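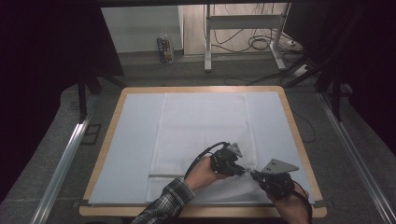 White towel laid lengthwise on the blue-gray sheet, lower part held from both sides.

Drullden Linen Folding Set

Drullden is a set of 300 folding clips covering two kinds of items: flat towels and zippered mesh pieces. Skuretti put it together as a companion to the Wogan laundry list, and it uses the same item names where the two overlap.

Contents

towels/ plain and textured white towels, folded in half or in thirds
mesh/ white mesh pieces with a zipper
notes.txt one line per clip, with item name, fold type and remarks
folds.txt the 6 fold types, with the steps for each

Table setup

The table is covered with a pale sheet before any item is put down. Towels start lengthwise, with the hem toward the person folding. Smooth the sheet between items. A wrinkle underneath shows up as a false crease in a thin towel, and those clips are marked "sheet" in the remarks.

Folding towels

Take the towel near the hem with both hands and bring it to the far edge. For thirds, stop two-thirds of the way up and bring the far edge back over. Corners should match within 2 fingers' width. A towel that misses this is kept in the set and marked "loose".

Folding mesh

Mesh pieces are folded with the zipper on the outside so the pull and end tab stay easy to find. Zippers may be open, closed or partly open, and the state is not corrected before folding. Straps and loops are left hanging until the last fold, then tucked under.

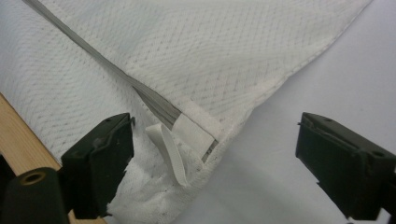 Mesh piece with gray zipper, end tab and strap loop.

Known problems

White mesh over white mesh is hard to tell apart, and fold counts for these clips may be off by one. Up to 3 remarks per clip are allowed, so a few longer ones were shortened. The Fumevska towels were entered under two names in the July version. Both names still work.

Changes

July: added mesh/, split "thirds" into two fold types, fixed spelling in notes.txt.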